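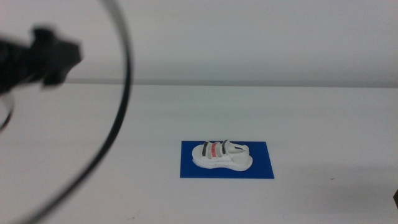

3.2 The table and the striped piece

I'll admit I spent more time on the table than on anything else in this study. We wanted a plain white top against a plain white wall, so that whatever color turned up in front of you had to come from the object. That sounds easy. It took me most of August to settle on it, and I still catch myself wiping off specks that come right back.

The piece I cared about most was the banded one (Figure 2). Its stripes run black, pale, red, pale, black, and to me it looks a lot like an oversized resistor, which is the nickname I've used ever since. The pale bands are the tricky part. Up close they sit so near the color of the background that the black and red end up doing nearly all the work - you read the piece by its dark stripes and sort of fill in the rest.
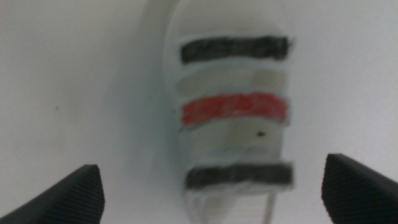 Phan wrote back on an early draft that I was giving the red band too much credit, and that the two black ones would be enough to tell people which way is up if one were simply made wider than the other. I went back and forth on this. In the naming task we ran at Elport, 14 people were asked to describe the piece from memory, and six of them brought up the red first (one only remembered the red!). So I kept my wording, but I do think the point about width is a good one and I'd love to see it tried.

3.3 Adding the mat

White on white gets tiring, and it also makes it hard to say where on the table you mean. For the second half we put down a square blue mat, and I liked it right away. It gives you a place to talk about - "on the mat," "just off the mat" - and in the Urnness notes the word "somewhere" pretty much disappears from that point on. The table around it stays as pale as before, and so does the wall.
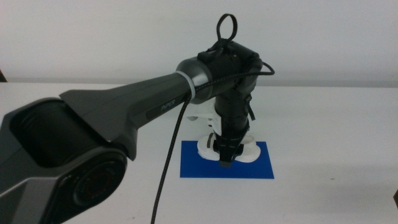

Figure 3. The blue mat on the white tabletop, side view.

I haven't tried other colors yet. A green one is next on my list, with the same table and the same wall.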